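Set-up Guide > Section 2: Planning and Budget
Print this page | E-mail this page

2. Before you order: hand-held grippers and table kit

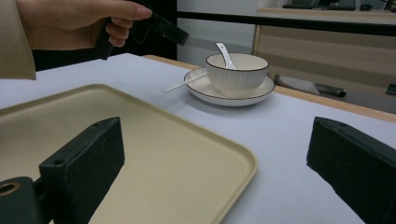 Do we need to buy a robot arm at the same time as the grippers?
The arm can wait until a later budget year, as the grippers are ordered and set up separately.

Work through the steps below before sending the order form to Booker Thibodeaux at the Pennington office. Orders for the autumn delivery close in August.

1. Decide how many stations you will run. Each station takes one table and one pair of grippers. The Prillwood site started with two stations and added more once the first were in daily use.

2. Measure the table. Leave space for a tray and a place setting, such as a bowl and saucer with spoons, and enough clear surface for both grippers to move.

3. Set the budget for each station. Allow £800 for table, crockery, trays and fixings. The Zidura grippers are quoted separately.

4. Add spare finger pads. Order 4 sets per station for the first 12 months. Pads are a running cost and should not be charged to the equipment line.

NOTE: Brornano trays and Zidura grippers come from different suppliers. Raise a purchase order for each.

5. Choose the crockery. Pale bowls on a pale table are a useful test of the cameras, but include some darker pieces in the order. Buy spare spoons and saucers of the same pattern, as patterns are often discontinued.

6. Check the delivery address and name the person who will sign for the goods.

CAUTION: Do not fit pads from another maker. The fixing holes may not line up and the jaws may close unevenly.

CAUTION: Keep the original packing until every gripper has been opened and closed by hand. Returns without packing are charged.

Unpacking is covered in Section 3.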